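Workshop Notes: Opening Up an Old Desktop, Picked Up at the Killholm Open Day

Posted Oct 7, 2021

Killholm opened its repair hall to visitors last month. The hall takes in retired office computers and strips them for parts, and one of the benches is run by a robot arm. I went for the arm and came home with two pages of notes on how to take a computer apart without wrecking it. Most of the tips below apply to any full-size desktop tower from an office sale or a closet shelf.

Before you open the case

Shut the machine down, pull the power cord, then hold the power button in for 5 seconds. That drains most of what is left in the board. Leave the power supply itself closed. Its capacitors can hold a charge for a long time and there is nothing inside worth the risk at home.

Lay the tower on its side with the removable panel facing up. Work on a bare table or a rubber mat. Carpet is a poor choice, and so is a wool sweater.

Touch bare metal on the chassis before you touch any board. A wrist strap clipped to the case is better. Killholm sells the straps at the front desk, but any electronics store has them.

Take a photo of the inside before the first cable comes off. Take another after every two or three steps. The technicians do this too, and they open these cases all day.

Set out the tray first

The hall's rule is that no part leaves the case until there is a marked place for it to go. Lenni Vuorinen, who led the tour, said that most of the damage they see in donated machines comes from parts left lying on top of each other after removal. A drive gets stacked on a memory module, or a processor goes pins down on a desk.

A muffin tin works for screws. A silverware tray works for memory and small boards. Label each space with masking tape and write the label before you start. Processors need a flat space of their own where nothing can slide against them.

Order of removal

The sequence posted at the manual benches was this:

1. Side panel.
2. Data and power cables to the drives.
3. Drives.
4. Expansion cards.
5. Fan and heat sink.
6. Memory.
7. Processor.
8. Power supply.
9. Motherboard.

Some compact cases force a different order. If a part will not come out with light pressure, look for a latch or a screw before you pull harder.

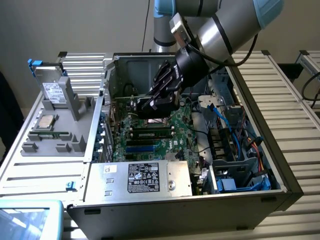 Heat sinks cause more trouble than any other part in the case. Old thermal paste sets hard and can glue the cooler to the processor, and on some sockets a straight pull brings both out together with bent pins. The robot bench gave a good view of the working space involved. With the gripper lowered over the processor socket area, its two dark fingers were right above the memory modules, and a hand in that spot has less room still. If you are working by hand and the fins or shroud crowd the slots, it is worth taking the memory out early. Warm the cooler first by running the computer for ten minutes, shut down, unplug, and then twist a few degrees each way before lifting. Clean the old paste off with isopropyl alcohol and a coffee filter. Paper towels leave lint.

Reading the case colors

Many office machines mark the parts meant to be handled. On the Dell at the robot bench, the drive release latches and the clips along the expansion slots were blue. Learn the color your case uses and try those points first. Screws with no color near them usually hold something you do not need to move.

Wire colors are also worth knowing. In a standard drive power lead, black is ground, red is 5 volts and yellow is 12 volts. Do not rely on this for the main board connector in a brand-name machine, where the maker may have changed the layout. Follow the service manual for that model.

Cables

Grip the plug and leave the wire alone. SATA data plugs often have a small metal spring tab that must be pressed down before they slide out. Older ones have no tab and hold by friction.

If a plug is stuck, rock it along its long side. Rocking across the short side cracks the plastic key, and a drive with a cracked key is hard to reuse.

Memory

Open the clips at the ends of the slot and the module will rise a little by itself. Hold it by the edges. When putting it back, line up the notch, press one end until it seats, then the other. If the machine beeps and will not start, reseat the memory before suspecting anything else.

Hard drives

Wipe the drive while it is still in a working computer if you plan to give it away. A full overwrite of an older drive can take most of a day. If the drive is dead, the hall charges a small fee to shred it and gives you a slip with the serial number.

What the arm was good for, from a home point of view

The arm is slow. According to the card at the bench, the hall took in 429 towers in March, and around 300 of them were stripped by hand. The useful lesson was in the approach. The operator's instructions were to line up over the part, lower straight down, close, and lift along the same path. Most people reach in at an angle and pull toward themselves, which puts a side load on the slot. Stand over the case and lift vertically. My own broken memory clip, on a Pornetti tower I have since given up on, came from doing it the other way.

Supplies worth keeping

A number 2 Phillips driver with a magnetic tip, a plastic pry tool, a soft brush, alcohol, thermal paste, masking tape. The hall uses Takács drivers. Mine came out of a kitchen drawer and fit the same screws.

Getting there

Killholm is on the Ladedmont side of the rail line, with parking behind the building. Bring closed shoes. Donated machines are accepted at the side door on open days, with or without a drive inside. Monitors go to the county site.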